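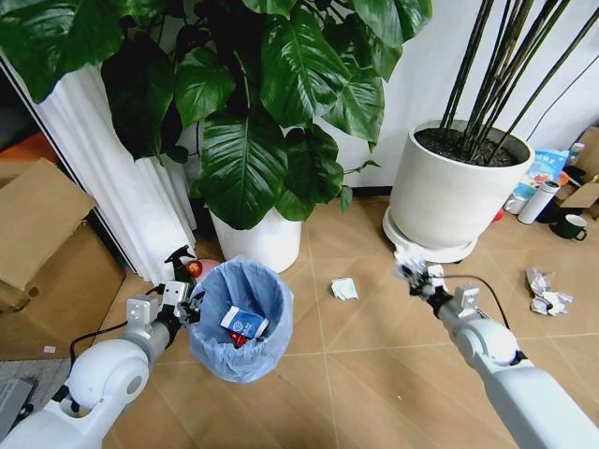
Hòa Trình asked whether the Malance export keeps answers that were skipped, or drops the whole row. It keeps the row. A skipped answer is an empty cell, and a question the respondent never reached is written as NR. Earlier exports used an empty cell for both, so files made before December should be exported again.

Malance: tenant feedback forms, data card

Contents

167 completed response sheets from the Plemness housing feedback form, in one CSV file. The form has 43 questions in 4 sections: move-in, repairs, shared spaces, contact with the office.

Files

responses.csv: one row per sheet
questions.csv: question ID, wording, answer type
codes.txt: codes used for closed answers

Collection

Responses were entered in Bradix, either by the tenant on a phone or by an interviewer on a tablet. The column entry_mode tells you which. Tablets worked offline and synced later, so submitted_at can be later than finished_at. Use finished_at for anything to do with timing.

Cleaning

Names, unit numbers and phone numbers were removed. Free-text answers were read by hand and identifying details replaced with [removed]. Spelling was left alone.

Known problems

Question R7 was reworded partway through. The two versions are R7a and R7b and should not be merged.
3 sheets have a finish time before the start time. The tablet clock was wrong. The answers are fine.
The building called Tăng loses its accent if the file is opened in a spreadsheet without choosing UTF-8.

Changes

Thu 28 January: added NR code, split R7, corrected two labels in codes.txt.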